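Flasar rework cell, notes from the Pordale bench. Thread, Aug 29, 2019.

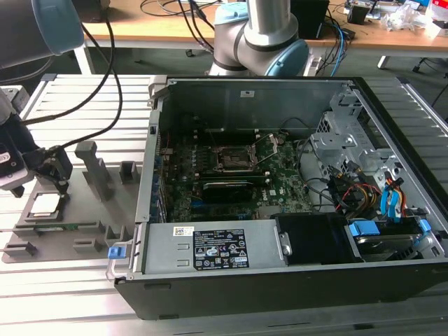
CPU pick from the parts fixture, socket lever up, case on its side.

1/ We have the Flasar kit on trial until the end of September. It is sold for desktop teardown and refit: CPU, memory, cards, drives. I run the hardware side at Gorcombe and we refit a lot of office towers, so that is what it gets tested on.

2/ What comes with the service tier: cell software, fixture files, a remote setup session and a parts library. What does not: the arms. You bring your own or lease them through Minami. We leased.

3/ The fixtures are printed. Flasar sends the files and you run them on whatever printer you have. Ours came out in gray and needed a light pass with a file in the CPU recess before the chip would sit flat. The tall post needed nothing.

4/ Fixture design is the best part of the kit. The chip goes in a recess at a known height, so the gripper approach is the same every cycle. Teaching a new fixture took me 17 minutes, most of it spent jogging the wrist.

5/ The slotted table is not optional. We tried the first week on a plain bench top and the fixture crept. Bolt it down, re-zero, move on.

6/ CPU placement is the step everyone asks about. The routine goes to a hover point above the recess, closes on the edges of the heat spreader, lifts, travels, then does a slow force-limited descent into the socket. Default descent speed is fine. Do not raise it to save cycle time.

7/ Numbers for placement, since June: 200 attempts, 5 aborted on the force limit, no bent pins. All 5 aborts were on cases that had shifted after the side panel came off. Clamp the case.

8/ Memory is less settled. Picking a module from the fixture works. Pressing it home needs more force than the stock profile allows, and the latches vary from board to board. Flasar has a separate profile for this in beta. I have it installed and will post results when I have enough runs to mean anything.

9/ Cables are still a manual job. The kit has no routine for moving a wire bundle out of the approach path and the planner does not see them. We tie them back by hand before the cycle starts - slow, but it has to be done.

10/ Software: the step editor is plain and quick. Undo works across sessions. Log export is CSV only, and the timestamps are local time with no offset, which is a pain if your other tools log in UTC. Reported, ticket open.

11/ Support answers within a working day. They asked for logs first each time, so attach them to the first message.

12/ Would I pay for it? For one case model in volume, yes. For mixed stock, wait for the memory profile and budget for a person at the cell. Pricing is per cell per month and the trial terms are on their site. Next post will cover drive bays.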